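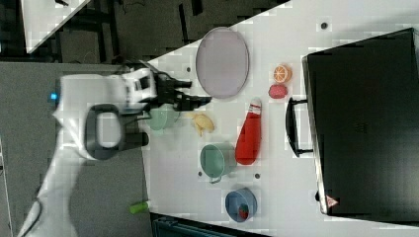 Edivaldo Seixas

Roldale Range Sound Records: Data Card

Summary

The Roldale Range Sound Records contain 3328 sound level readings taken during ordinary club shooting at three outdoor ranges: Roldale, Serville and Murín. Each row describes one shot and gives the peak level at a fixed microphone position, together with the class of firearm, the firing point and the weather at the time. The records were assembled to help club officers place waiting areas, choose hearing protection rules and answer questions from neighboring properties.

Contents of the release

shots.csv – one row per recorded shot
sessions.csv – one row per shooting session, with range, start time and weather notes
positions.csv – microphone positions relative to the firing line
CHANGES.txt – corrections made after the first release

All files are comma-separated text in UTF-8. The session_id column links the first two files. Microphone positions are identified by a short code, such as R2 or M1, which is explained in positions.csv.

Main columns in shots.csv

shot_id – unique within the release
session_id – links to sessions.csv
position – microphone code
class – rimfire rifle, centerfire rifle, shotgun or handgun
muzzle_device – none, brake or suppressor, as stated by the shooter
peak_db – peak level in decibels, unweighted
cover – whether the firing point was roofed
flag – blank for a normal reading, otherwise a code from the list below

Flag codes

C – reading reached the upper limit of the instrument
O – two shots overlapped and could not be separated
W – wind noise was audible on the recording
N – the field officer left a note, given in sessions.csv

Collection

Readings were taken over 30 sessions, beginning in June. Shooters used their own firearms and ammunition and were not asked to change their normal practice. Microphones were mounted on stands at ear height beside the firing line, behind the waiting area and at the property boundary. The farthest boundary position, at Serville, lies 200 yards from the nearest firing point.

The instruments were checked with an acoustic calibrator before and after each session. Where the two checks disagreed by more than the permitted margin, the entire session was withdrawn. Withdrawn sessions keep their numbers, which explains the gaps in session_id.

Sessions at Murín were held only in the morning, before 11:00, under the terms of the range's permit. Users comparing ranges should bear in mind that morning air is often cooler and stiller, and that sound may carry differently as a result.

Known limitations

Centerfire rifles are well represented, with more than 2000 readings. Handguns are few at Serville and absent at Murín, where the range does not permit them. No indoor range is included, and the readings should not be applied to indoor facilities, where reflected sound is a much larger factor.

The muzzle_device column depends on what shooters reported – field officers did not inspect firearms. Barrel length and cartridge were recorded inconsistently in the early sessions and have been left out of the release.

Readings flagged C are understated by an unknown amount. They should be excluded from averages or treated as lower bounds.

Appropriate use

The records are suitable for range planning, teaching and general comparison of noise by position. They are not a substitute for a site survey and should not be used to set the exposure limit for any individual. Range staff with concerns about hearing should consult an audiologist.

Privacy

No names, membership numbers or serial numbers were collected. Audio recordings are not distributed, as speech can be heard on many of them.

Corrections and contact

Errors may be reported in writing to the records desk at Clendutport. Please give the shot_id and the version number from the first line of CHANGES.txt. Corrections are issued as a new version – files already released are never altered in place.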